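Home News Food People Back Issues Contact

The noodle lady of Wevdale is not slowing down

She has asked me not to print her name. "Everyone who needs it has it," she says, and goes back to rolling. So she's the cook in this piece, and if you've ever lined up outside the little place on Villalobos Street on a cold night you know who I mean anyway.

I get there at 2 in the afternoon, the dead hour. Chairs up. Radio on low, a ball game. She is making dough in the back and does not stop for me, which I was warned about.

She started in Nallmont, at her aunt's place, washing pots. Was let near the stove after a year. "My aunt didn't teach. She let you stand there. If you stood there long enough you knew it." No recipes on paper, then or now. I ask what happens when she retires and she laughs at me for a good while.

The shop itself came 15 years ago. It had been a shoe repair and the floor was black with polish, she says you could smell it in the summer for ages after. The landlord wanted 900 a month. She had 845 in the account, all of it, and told him so.

"He said fine, bring me the rest when you have it. Then he ate here free for a year. I think he did OK."

What was on the menu that first winter? Two soups. One beef, one chicken, both with the same noodle. People asked for dumplings and she said no. People asked for fried rice and she said no. She said no a lot, by her own account. The dumplings went on in the second year when her sister moved up to help, and they're still her sister's dumplings. She won't take credit and won't take complaints about them either.

We talk about flour for a long time. More than I can fit here. Short version – she buys from Drestell, the mill out past the county road, and has done since the start except for one bad summer when they were shut for repairs and she had to use what the supermarket had.

"Terrible. I put a sign in the window. I wrote, noodles not good this month, sorry. We were busier than ever. People wanted to see how bad."

And how bad was it?

"They couldn't tell! That hurt my feelings."

She shows me the dough at this point. You push it with a thumb and it should come back slow. Mine came back slow so I guess I passed, or she'd made it right, more likely. It rests under a damp towel. Then rolled, folded, rolled again, cut by hand with a knife older then the shop. She did try a cutting machine once. Sold it to a guy in Nallmont who wanted it for pie crust.

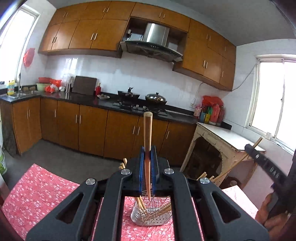
Wooden chopsticks, and the wire basket on the flowered cloth.

I ask about the regulars and she gets warmer. There's a table of nurses who come in off the night shift. There's a retired bus driver, beef soup, no green onion, who has never once needed to order out loud. There's a couple who had their first date at the window table and now bring in a toddler who throws things. "Good arm," she says. She keeps a plastic bowl for him under the counter.

Not all of it is sweet. The street was dug up for most of a year for the new water main and trade dropped so far she let the lease on the upstairs room go. She took a morning job at a bakery to cover it, started at four, home by eleven, open at five for dinner. I ask how she did that.

"Badly. I fell asleep on the flour bags. My sister put a coat on me and did the whole service by herself and then she was mad at me for a week."

Did she think about closing? Long pause. The ball game goes to a commercial.

"I thought about it every time I did the books. Then I'd close the book."

The broth goes on at night and she comes down to look at it before bed and again when she gets up. Bones, ginger, onion burned black on one side, a few things she lists so fast I don't catch them and I suspect that's on purpose. She skims it herself. The two kids who work evenings are allowed to ladle, not skim. One of them has been asking for months. "June," she says. "Maybe June. I'm watching how he stands."

She'd told me the aunt story an hour before and doesn't seem to hear the echo. I don't bring it up.

We get onto food in general, what she eats on a night off. Toast. Canned peaches. She loves a diner breakfast, the kind with the potatoes, and says she'd put any short order cook up against any chef in the state. She doesn't watch cooking shows – too much talking, and they never clean up. She did go to a fancy place in the city for her sister's birthday. Liked the bread. Thought the soup was shy.

Shy?

"It didn't want to bother you. Soup should bother you a little."

By now it's getting on for four and one of the evening kids has come in and is taking chairs down, and she's looking at me and then looking at the door. I squeeze in a last one. What would she say to somebody who wants to open a small place in Wevdale now, with rents how they are?

"Ask me after the rush," she says. "No – tell them do one thing. And tell them buy good shoes. I bought cheap shoes and look at my feet." She does actually show me the feet. Clogs, blue, split down one side, tape on them.

I stay for a bowl. Beef, extra noodles, chili on the side. It's as good as it was the first time I had it, which was in a coat, standing up, because there were no seats. She doesn't come out to ask how it is. When I go up to pay, the kid says it's been taken care of and I should go so they can have the table.

Open for dinner from five. Cash or card. No reservations, don't call and ask, she hangs up.

Contact us | Copyright Wevdale Food Pages | Back to top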